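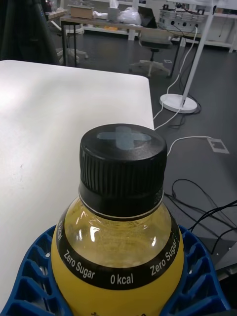 Re: [skivside-list] Door times, the Oron set, and the merch table

Hi all,

Sorry for the slow reply, I was on the bus with no signal for most of yesterday and then slept until noon. Quoting the bit I'm answering so it doesn't get lost:

> Mounir Abou Zeid wrote:
> I've been asked by three people now whether the Skivside night is
> going ahead with Clakutska headlining or whether Oron have been
> bumped up. Can somebody who was at the meeting please say? Also, I
> thought we agreed on 64 chairs and the rest standing, but the poster
> draft says "fully seated." If we're fully seated I need to tell Tazi,
> because she was promised room down front for people to dance.
> And is the steel player still coming?

OK, so, in order, more or less.

Clakutska are headlining. They were always headlining! What changed is that Oron asked for a longer set because they've got the new songs to play and they're bringing the fiddle player this time, so they now go on at 8:15 and run until 9. That's probably where the rumor came from. Somebody saw the new running order and figured the long set was the last one. Tazi opens at 7:30 on her own with the guitar, same as we said in April.

Chairs: Mounir is right and the poster is wrong. It's 64 chairs, in the back two-thirds of the room, and the front is open. The room is good for up to 200 people, so the standing part matters a lot to us money-wise, and I really don't want a row of folks sitting with their arms crossed while Tazi does the two-steps. I've asked for the poster to be fixed to say "limited seating." If you already printed the draft, please don't put it up. I know two shops on the hill have it in the window already and I'll go by and swap them.

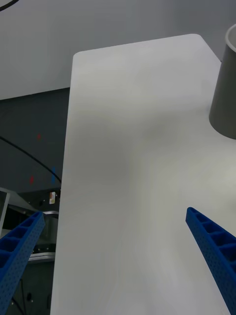 And the chairs need to be out by five, by the way, so the band can hear the room with something in it during soundcheck. Last time we did soundcheck to bare floor and then wondered why the snare disappeared once people came in.

The steel player is coming, yes. He has a ride both ways. He does need a proper seat with no arms, and a power outlet that isn't shared with the bass amp – we had that awful hum all through the second half last fall and I still hear it in my sleep. If anyone has a heavy extension cord, the orange outdoor kind, please write your name on it and bring it along.

Now for the thing I wanted to bring up myself, which is the money. We've sold 70 tickets so far, and that's really good for this far out (I was thrilled!), but the two bands plus the sound rental come to 2,000 and I'd like us to be past that before the night so the door is gravy. I don't think we should drop the price. I do think we should quit being shy about it. Oron have a much bigger following than they did when they played the barn, and half of those people don't know we exist. If each of you could forward the notice to five people who like this kind of music and would never think to look at our calendar, that would do more than any poster. My sister-in-law came to one show because of a forwarded email and now she drives the carpool.

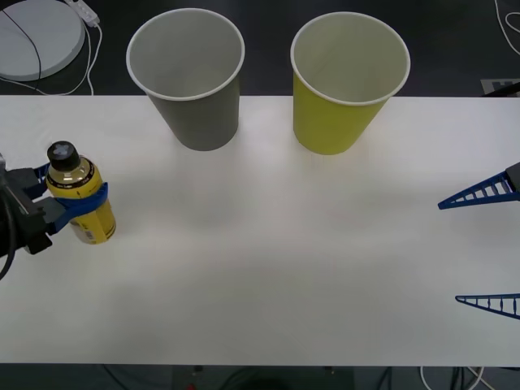
Merch and refreshments, which I'm lumping together because they're going to be in the same corner again. Clakutska are bringing records and shirts and want a full table to themselves, and fair enough. Tazi only has the one CD and is happy to share with us. For drinks I'd like to keep it very simple this time: paper cups, and soda in bottles with a screw top, like the one standing on the white table there, so we can close them up between sets and they don't go flat. Zero sugar is fine by me, though if there's a strong feeling for the real stuff, speak up. No cans, please. You can hear every single one being opened during the slow songs, and Clakutska's slow songs are very slow. Two colors of cup would be handy too, gray for the bands and yellow for everybody else, so the bands' drinks don't get cleared off the stage.

I still need someone to sit at the door from 6:45 until Oron go on. It's the easy shift, you hear all of Tazi's set from there and the heater is right behind you. Write to me off-list if you can do it, or catch me at practice.

One more thing: whoever borrowed the capo and the little tuner from the blue box after the spring jam, could they find their way home before soundcheck? No questions asked.

See you there, and bring boots you can dance in.

P.S. Mounir, I have your casserole dish.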